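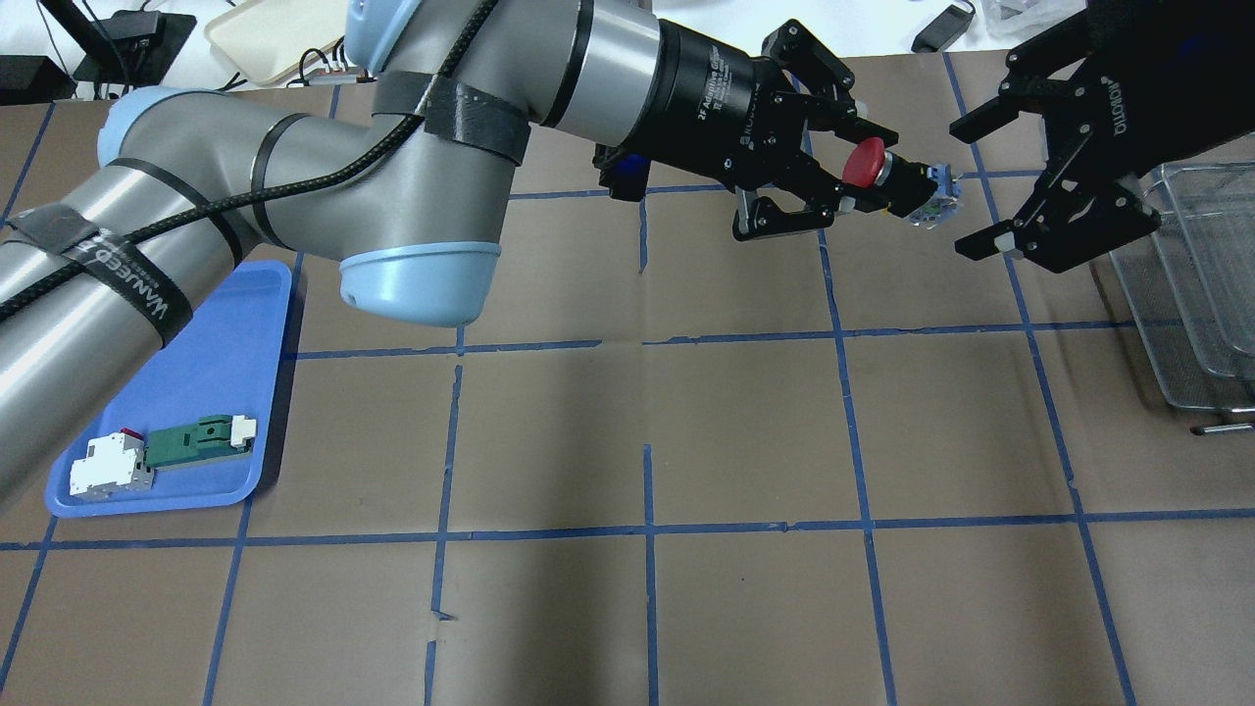 Put the Off Switch Back

December
By the Opinion Desk
4 min read

My kitchen range has a glass panel where the knobs used to be. To turn off a burner I have to wake the panel, pick the burner, and slide a finger to zero. If my finger is damp, the panel ignores me. If a pot has boiled over, the panel beeps and locks. The one time I need the burner off in a hurry is the one time the control doesn't work.

I think products that heat, spin, cut or make noise should have a physical control that turns them off. It should be on the front or the side. It should do one job. A person who has never seen the product before should be able to find it.

We used to have this and we gave it up without much of a discussion. The fan in my parents' hallway had a row of keys like piano keys, and the end one was off. The radio clicked when you turned the volume all the way down, and after the click it drew no power. My present radio is a speaker with a cloth cover and no marks on it. Holding the top for 3 seconds puts it to sleep. Holding it longer makes it look for a new phone to connect to. I have never found out how to turn it off, and I now pull the plug.

The usual defense is cost. A flat panel has fewer parts than a row of switches, and it wipes clean. I accept both points. A switch has to be bought, mounted, wired and sealed, and it is one more thing that can wear out. But the range I am complaining about cost 2,000 dollars. At that price there is room for a knob. When the panel failed in its second year, the replacement was quoted at 1,195 dollars before labor, and it could only be replaced whole. A bad switch on the old range would have been a small repair.

The second defense is that people like the clean look. Some do. I liked it in the store, too. In a store you look at a stove and you don't cook on it, and a smooth black surface looks better under showroom lights than a row of dials does. Stores sell what looks good in stores. I don't blame the buyer for that, and I include myself.

The people who lose most are the ones with the least say. My neighbor in Villthorpe is past eighty and has poor sight. She could work her old washer by feel, counting clicks. The new one came with the apartment, and every function is on a screen with gray letters. She has put dots of nail polish on the glass. That works until the menu changes, and after an update last spring the menu changed. People with shaky hands, people wearing gloves, and people holding a baby have the same trouble in different amounts.

There is also the guest problem. If I ask a friend to watch the house, I shouldn't have to write a page of instructions for the space heater. A sitter should be able to silence an alarm. Rental owners know this well. The cabins out toward Pennington have laminated cards taped beside the thermostats, and the cards keep getting longer.

Screens have their place. A screen is a good way to set a schedule or choose among many programs, and I wouldn't want 100 buttons on a dishwasher. My complaint is limited to stopping. Factories have long put a big stop button where a worker can hit it with an open palm. A household product isn't a factory press, but a burner under hot oil deserves something better than a menu.

A rule for this could be short. Any home appliance with a heating element or a motor would need a manual off control that works with wet hands and without a phone, an account or a network. Makers could design it however they liked. They could make it handsome.

Until there is a rule, buyers can ask. Before I order the next range I plan to stand in the store, wet my fingers, and try to turn the thing off. I'll pay extra for the model with knobs if there still is one.

Related

Why Villthorpe should keep its corner mailboxes
The Osora bus deserves a later last run
Letters: Readers on self-checkout
A repair counter grows in Zollia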